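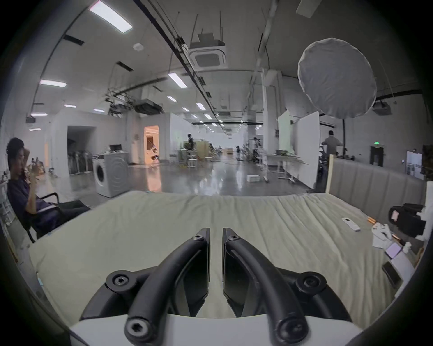 Bed station, gripper at rest, over the sheet.

06/01/2019

Fitting day at the bed station. I was asked to write down what I think of the laundry problem while it is fresh, so this entry is longer than usual and has less wiring in it.

The question from Pedport is whether a machine can fold a T-shirt on a bed yet. Not on a flat bench with a clamp at each corner. On a bed, with a sheet that has its own wrinkles, next to whatever people leave on beds. My answer this morning was "no, but parts of it." My answer tonight is the same with better reasons.

Breakdown of the task as I see it:

Find the garment. Mostly solved when the color differs from the sheet. Dark blue on pale green is an easy case. White on white is open.

Identify the state of the garment. Not solved. A shirt thrown on a mattress can lie in more ways than I can label. Murray Halliday thinks you can skip this step by always lifting and letting the thing hang until a hem shows itself. He had it working in December on towels. A towel has four corners and no sleeves.

Grasp a single layer. Partly solved. This is where the fingertips matter. The pads have to slide under the cloth without taking the sheet along. On a bench the surface does not move. On a mattress you press down and the surface goes down with you, and the height you measured is wrong by the time you close.

Fold. Easy once the other three are done. Everyone wants to work on this one. 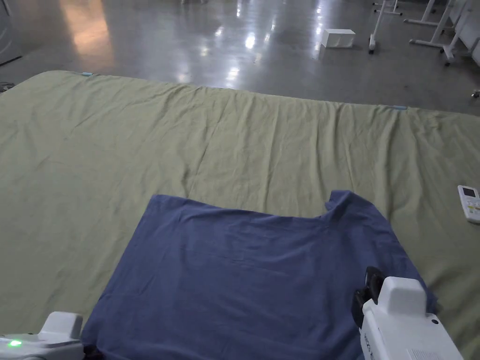
Dark blue T-shirt, part folded, two grippers.

The shirt is the useful test piece. The body squares up quickly. The trouble is at the corners, where a bit of fabric stands up and will not lie down by itself. A person flattens it with the side of the hand and does not remember doing so. With two fingers there is no side of the hand. You either press with the closed jaws, which leaves a dent, or regrasp and pull, which can shift the whole fold. Horden's notes call this "residual lift" and give it one line. It deserves a page.

Emiko Tanabe went through my notes on the fold order at lunch. Her point is that I am copying the order I use with my hands, and that a two-finger tool should have its own. She would bring the hem up first and leave the sleeves for the end. I objected that the sleeves then sit on top and open again. She said to try it 15 times each way and stop arguing. Fair. I have put it on the list.

Speed. My own hands need 6 seconds for a shirt if I am not being careful. The Trurkusero controller, on its last published settings, is allowed 66 seconds per garment. Takeda wants that figure down before anyone discusses a product. I think it is the wrong figure to chase. If I could put a basket down, leave the room and come back to folded shirts, I would not care whether each one took a minute. I would care a lot about the one shirt in the pile that ended up as a ball with the machine reporting success.

So the number I want is how many shirts out of 100 can be done with no person stepping in. I have asked for that column to be added to the log sheet, to the left of the time column, so that it gets read first.

Shop-floor work is further along, and I keep having to explain why. A part in a tray has one shape. If it has another shape it is scrap. Cloth has no correct shape until you have finished with it. The same arm that loads a press all day with no attention will stop dead at a sock.

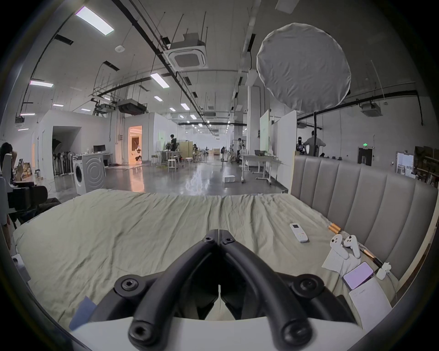

Same bed, seen toward the headboard. Loose items at right.

Clutter is the other half of it. There are remotes, a phone, tissue and a cable near the headboard. A household machine has to know that the cable is not a drawstring and the tissue is not a small white garment. It also has to leave the phone alone. I do not think anyone has a good rule for this. Halliday suggests marking a region as off limits, which works until someone sits on the bed and everything slides. Tanabe suggests weighing each item at the first lift and putting back anything heavier than cloth of that size should be. I like hers better, though it needs a wrist sensor that we do not have on order.

Sheet tension came up too. A tight sheet gives cleaner grasps, and clips along the edge help. It is also a form of cheating, and the log should say when clips are used. I have written "clips Y/N" at the top of the form by hand until the new version is printed.

Still to do: check the screws on the finger linkages for play. Cut new pads in the softer material and compare them on the single-layer grasp. Ask Horden what sheet fabric they used. Run the two fold orders. Reply to Pedport and keep the reply to one page.

Right thumb is sore from the trigger. Stopped at six.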